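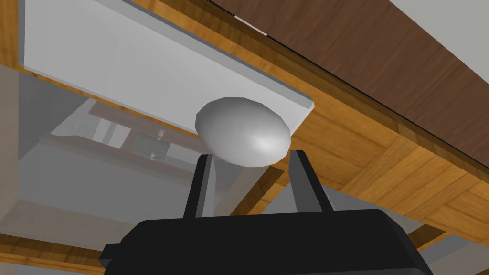 Mulcahy asked after the last report whether the Vulell kit's simulator is worth the license fee on its own, before any hardware is bought. The short answer is yes for grasp planning, and undecided for contact forces.

## Work since November

- Egg task in the simulated kitchen: 1000 grasp attempts run, 396 held to the end of the lift.
- Most failures were slips in the first 2 seconds – the default friction value is too low for smooth objects.
- Vistmont supplied a revised finger model. It loads without errors but has not been scored.

## Open items

The kit's manual lists 9 contact settings and documents only part of them. A request for the rest is with Jerkania support. Until they reply, force readings should be treated as relative.

Next period: rerun the egg task with the revised fingers.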